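Storing winter woollies in a small bedroom without them going musty or getting moth

Posted in Home and Storage by Angelica Layug, November 2018

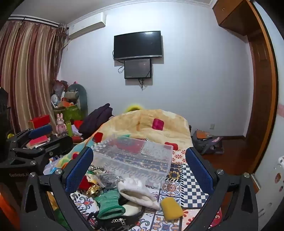
Green sock, white knit and one of the clear boxes, on the bed

Hello all, long time reader, not much of a poster. I'm after some advice on where and how to keep knitted things when you haven't got much room, and I'm hoping someone has been through this already.

We moved into the upstairs flat on Padilla Street in April, and it's lovely, but there is one built-in cupboard in the whole place and the boiler takes up half of it. I knit a lot (socks mostly, hats when I'm bored of socks) and my mum knits even more than I do and posts it all to me. So I've got far more wool than a person living in one and a half rooms ought to have. At the old place it lived in a big chest of drawers on the landing and I never gave it a thought.

When we moved I put everything in black bin bags and shoved them under the bed, meaning to sort it out the week after. You can guess how that went. I pulled them out last weekend when it turned cold and the whole lot smelt like an old tent. Not mouldy that I can see, just stale. And one jumper, a grey one that I really loved, had three little holes near the hem that I'm sure weren't there before. I don't know if that's moth or if I caught it on something. I haven't seen any moths flying about, but would I?

So I'm going through the lot on the bed and starting again. I've bought some clear plastic boxes because I like being able to see what's in there without opening everything, but my sister says plastic is the worst thing you can do to wool and I should be using cotton bags. My neighbour says cotton bags are useless and moths go straight through. I'm a bit lost.

What I'd like to know is:

Are plastic boxes all right for wool or not? Lid on or lid off?

Does everything need washing first, even the things I only wore once or twice?

How do I get the stale smell out? I've tried hanging a couple of bits by the window and it's helped a little, but it's November and nothing dries or airs in this flat.

And is there any point in cedar balls? They had some in Sallwood on the high street, quite dear for what they are, and I stood there for ages and then didn't buy them.

I'm not fussed about it looking nice, it's all going under the bed again. Thanks in advance!

Angelica

Borghild Tangen

Hello Angelica. I grew up in a house full of wool and I have had moths twice, so I can tell you what I do now and you can take the bits that suit.

Three holes close together near a hem does sound like moth to me, or strictly speaking the grubs. The adults don't eat anything. They're small and dull gold and they don't like light, so no, you might well not see them. Take the grey jumper somewhere bright and look inside the cuffs and along the seams and under the collar. You're looking for tiny gritty bits like sand, or little pale tubes that look like fluff but don't brush off easily. If you find any of that, treat the whole lot as if it's got them.

The way I treat it is the freezer. Everything goes in a bag with the air squeezed out, then in the freezer for a fortnight. Some people say a few days is enough if the freezer is properly cold, but mine is old and I don't trust it. I do it in batches, so for most of the autumn there's a jumper on top of the peas. My husband has stopped asking.

Then wash. Yes, all of it, even what you wore once. It's skin and sweat and bits of dinner that they like best, and a hat you wore for an hour has been on your hair. Cool water, a wool wash, don't rub, don't wring. Roll it up in a towel and lean on it, then dry it flat. This is the slow part in a small flat. I put a rack over the bath and do two or three things at a time, with the window open a crack and the door shut, and turn them over in the evening.

Now the boxes. Your sister isn't wrong, and you aren't either. The trouble with plastic is that whatever damp is in the wool when you shut the lid stays there. If the things are truly dry, and I mean dry the next day and then left one day more, a plastic box with a good tight lid is fine and it keeps moths out far better than a bag. I've kept mine that way for years. What I would say is don't cram them. Open them up now and again, have a sniff and refold everything along different lines. Spring and autumn is enough.

The bin bags are where your smell came from, I would think. They went in on moving day and I don't suppose anything had been aired first.

As for cedar, I like the smell and I have some, but I wouldn't rely on it. It fades, and then you have to sand the balls to freshen them up, and who remembers to do that? Spend the money on a better lid!

One more thing -- pull the bed right out and hoover along the skirting before anything goes back. Get the nozzle into the gap where the carpet meets the wall. Empty the hoover outside afterwards. That's where mine were living the second time, and I'd washed every jumper in the house before I thought to look.

I'm sorry about the grey one. If the holes are small they can be darned very neatly, particularly if your mum has any of the same yarn left over.

Benjie Manalastas

just use vacuum bags. Got mine from Trekach, they go flat as a pancake and you can fit loads under a bed. Had my ski stuff in them since last winter, no smell no moths. takes five minutes

Borghild Tangen

They're very good for duvets and ski jackets, Benjie, but I wouldn't leave hand knits squashed flat for months. I did it with a thick cardigan and the ribbing never really sprang back. For a few weeks, or for moving house, fine.

Lauri Huttunen

I'll only answer the smell part as Borghild has done the rest much better than I could.

We had the same thing after a summer with boxes in a shed. What worked for us was bicarbonate of soda, the plain cheap kind from the baking shelf. Put some in a saucer or an open jam jar, put the jar in the box with the woollens, lid on, leave it for a few days. Don't sprinkle it on the wool itself. I did that the first time and I was shaking white powder out of a scarf until Christmas. If it still smells after that, change the bicarb and go again. Some of our things needed three goes and a really thick pair of mittens never came right, but they'd been properly wet at some point.

A splash of white vinegar in the rinse water helps as well. It smells like a chip shop while it's wet, but it goes as it dries.

For airing in a flat in November, do you have a dehumidifier, or could you borrow one? Ours is an Emitz, secondhand, ugly and quite loud, but you shut it in the bathroom with the drying rack and the socks are dry by the next morning. I wouldn't put wool on a radiator. I know everybody does with socks. I do it too if I'm late, but they go hard and the heels wear through sooner.

Also check under the bed itself before you put it all back. If the bed is against an outside wall it may be damp down there, and then no box will help you much. Lay your hand flat on the wall low down, first thing in the morning. If it feels clammy, move the boxes to the other side or lift them up on a couple of slats so that the air can get round.

Angelica Layug

Thank you so much, all of you! I had a proper look at the grey jumper under the kitchen light and yes, there's grit in the cuff. Yuck. So it's in the freezer along with everything else I could get in there, and the fish fingers have gone to live next door for a bit.

The bed is on an outside wall and it is a bit clammy at the bottom corner, so I'm very glad you said that, Lauri. I've moved the boxes to the other side and I'll ring the landlord on Monday about the wall.

Mum thinks she has half a ball of the grey somewhere. She's going to have a look.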